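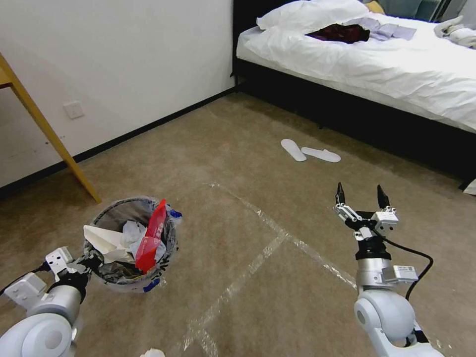
Unit 6: Good practice for service robots in guest rooms

Students should read this sheet before the Sinel practical. The rules apply to all two-armed units working in furnished rooms.

6.1 Loose items on the floor, such as slippers or tissues, are to be logged before the arms are moved.

6.2 Waste is lifted by the liner or piece by piece. The gripper must not press down into a filled bin, as sharp objects may be hidden.

6.3 Bedding and clothing are handled only after the gripper fingers have been wiped.

6.4 Arm cables must hang clear of furniture. Operators stop work at once if a cable catches.

Further reading: Mernov course reader, page 31.

Last updated: April
Back to top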